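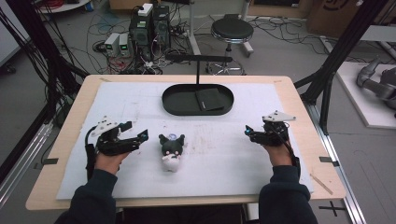
Rosalind Park has been asked the same question so often that she answers before I have finished it. Yes, a person does the task first. Yes, over and over. No, she does not think that counts as cheating.

Park runs the collection room at Arkano, a small firm in Mesbridge that records people handling everyday objects and hands the results to a learning system. I had read the company's claims in advance and came with my doubts in order. The word "autonomous" appears a good deal in its literature. What I found was a lot of patient manual work.

"People come in expecting the clever part," she says. "This is the part before that. Somebody puts on the grippers and picks up a toy."

Each example is one attempt, start to finish, at one small job. The person wears a gripper over each hand, so that what is recorded is closer to what a machine could manage than bare fingers would be. A shift is 100 examples. A new task gets 200 before anyone tries training on it, a number I pressed her on.

"It's a habit," she admits. "We had to stop somewhere. I could give you a graph, but the graph would be about one task on one table."

That was more candid than I had expected, and it goes to my main worry. If every example comes from the same bench, what exactly is being learned? Primo Cattaneo, who trains the models, did not dodge it.

"Some of it is the table," he says. "We've had a policy that was lovely here and hopeless when we took it upstairs. So we move things about, we change who's wearing the grippers, and then we test it somewhere else. It still fails more than I'd like."

How much more? He would give me only one figure, from a trial in May: 25 tries in a room the system had no examples from, of which 2 went right. He didn't try to dress it up. The task has since been recorded again from scratch, under the project name Lolla, and he won't say how that is going until it has been tested.

Park throws away bad examples, though she keeps fumbles if the person recovers — a drop and a second grasp, say. I asked who decides what is bad. She does, mostly, in the late afternoon, when she admits she is less forgiving than at ten in the morning.

"You could call that a bias," she says. "I would."

I left thinking better of the people than of the brochure. Cattaneo wants a second site before he makes any promises. Park would settle for a second reviewer, and has asked for one.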